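4.2. Lo que la gente hace con la mesa cuando no come en ella

Retomo donde dejé la sección anterior, con las entrevistas de Tavusura, porque ahí fue donde se me torció (para bien) el plan de trabajo. Yo iba con mi cuestionario sobre horarios de comida, muy ordenado, diecinueve preguntas, y a la tercera casa ya me había dado cuenta de que a mis entrevistados el horario les importaba bastante poco. Hablaban de la mesa. De quién la compró, de dónde estuvo antes, de quién se sentaba en la cabecera y por qué ahora se sienta otra persona. Así que reescribí medio guion en el autobús de vuelta y empecé otra vez en octubre.

La muestra final son 200 hogares, repartidos entre el casco viejo de Tavusura y el barrio de Ruotsalainen, que es más nuevo y tiene pisos bastante más pequeños. Celeste Meireles hizo conmigo casi todas las visitas de Ruotsalainen y Reynaldo Quiambao se encargó de transcribir, con una paciencia que no le he agradecido lo suficiente (¡hay grabaciones con la lavadora centrifugando de fondo!). Los códigos de las entrevistas llevan una T o una R según el barrio, y los uso así en lo que queda de artículo.

Lo primero que llama la atención al leer las transcripciones seguidas es cuánta vida de la mesa transcurre fuera de las comidas. Deberes, facturas, costura, un ordenador que se abre a las nueve y se cierra cuando hay que poner los platos. La entrevistada T-7 lo contaba así: «Comer, comemos en veinte minutos. Lo demás del día la mesa es mía». Me encantó la frase y la he citado ya en dos congresos, de modo que pido disculpas a quien la haya oído antes.

Ahora bien, en Ruotsalainen el reparto cambia. La mesa suele ser plegable o estar pegada a la pared, y muchas familias comen por turnos, a veces en el sofá. Yo esperaba encontrar ahí cierta nostalgia de la mesa grande, y la encontré en los mayores de sesenta, pero los jóvenes hablaban más bien con alivio. Menos superficie, menos trastos encima. Aušra Tamošiūnaitė ya había propuesto algo parecido en su trabajo sobre las cocinas de Dinow, donde distingue entre mesa «de paso» y mesa «de estar», y confieso que al principio la distinción me parecía un poco forzada. Después de codificar las entrevistas R me la he quedado entera.

Hay un matiz que ella no recoge y que a mí me salió mucho: la mesa despejada como gesto de hospitalidad. Varias personas recogieron la suya a toda prisa al vernos llegar, incluso cuando no íbamos a comer nada, y pusieron un café en el centro exacto. En el casco viejo se hacía con mantel. En Ruotsalainen, casi siempre sin él.

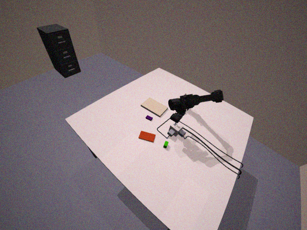 Figura 3. Tablero claro sobre suelo gris azulado.

¿Se come menos en compañía cuando la mesa es pequeña?
Depende mucho más de los turnos de trabajo que del tamaño del mueble: en las entrevistas R, las familias con horarios compatibles cenaban juntas aunque tuvieran que apretarse.

Dicho esto, no quiero estirar el dato. Mis entrevistados se describen a sí mismos, y todos tendemos a recordar más cenas en familia de las que hubo. Triin Ķēniņš me sugirió pedir diarios de una semana a un subgrupo, cosa que hice, y la diferencia entre lo declarado y lo anotado resultó mayor en el casco viejo. Sospecho que allí pesa más la idea de cómo debería ser una casa, aunque para sostenerlo necesitaría diarios más largos y en otra época del año. En la sección 4.3 vuelvo sobre ello con las sillas, que dan para bastante más de lo que yo pensaba.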